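Trevaskis PC Assembly Kit for Robot Clubs

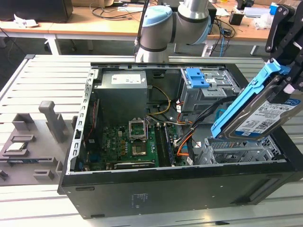
The kit is made for school clubs which already have a small arm and a gripper and want a real task for it. Students program the arm to put parts into a desktop tower: processor, memory, hard disk in its caddy.

In the kit:
Used desktop tower, tested by us before shipping
Fixture tray, 3D-printed, gray
Hard disk with caddy
Printed task book with 14 exercises, from easy to competition level
Files of the tray, if you want to print a second one

The arm is not included. Exercises 1 to 5 can be done with any two-finger gripper. For the processor exercise we recommend the soft finger tips from Utetti, sold separately.

The task book follows the rules of the Clirton student contest, assembly class. Recommended group: 4 students per kit.

Item no. SK-127
Sold by Skarker. Next delivery in November.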